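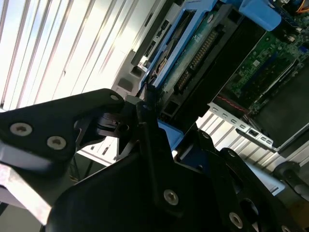 Wrist camera view: gripper at the open server chassis, blue drive caddy behind it.

# Nandano open day: server bench recordings

September 10, 2026
By Jiahui Dai

We opened the lab for an afternoon and let visitors watch (and drive!) the Nandano arm at the server bench. This folder holds the recordings from that day. I had a great time putting it together, and I hope you have as much fun digging through it.

## What we showed

The task was drive handling in an open server. The arm reaches in over the chassis, lines up with a caddy, takes hold and pulls. Then it does the same thing backwards, and going back in is much harder. A caddy that is a little crooked will stop halfway, and you can hear the whole room go quiet while the operator backs off and tries again.

Omar Abou Jaoude ran the first demonstration and talked people through it. After that, visitors took turns at the controls with one of us standing by. Some had never touched a robot before, and a few of them were really good at it. The best question of the day came from a visitor from Horkton who repairs servers for a living and wanted to know why we approach at such a steep angle. Short answer: the wrist is bulky and the side wall gets in the way. Long answer: come back in October, we are trying a slimmer wrist.

## What is in the folder

- 200 episodes, each with wrist camera video and joint positions
- 9 operators: 2 from our team, the rest visitors who signed the release form
- a plain text note for each episode, saying how it ended

Failed tries are kept and marked as failed. Please don't throw them out, they are some of the most useful ones!

## Good to know

Daylight changes a lot over the afternoon. In many episodes the window blinds are blown out and the metal parts catch glare. The gripper also covers a good part of the view, so the contact point is often hidden right when you want to see it.

Audio was removed. The first 5 episodes use an older gripper calibration, so leave them out if you need exact finger positions.

## Using it

Free for research and teaching. If you find a mislabeled episode, send the number to Omar and he will fix it in the next version.

Related
Bruvlow bench: cable routing recordings
Notes for first-time operators
Horkton visit: questions and answers
Slim wrist test plan, October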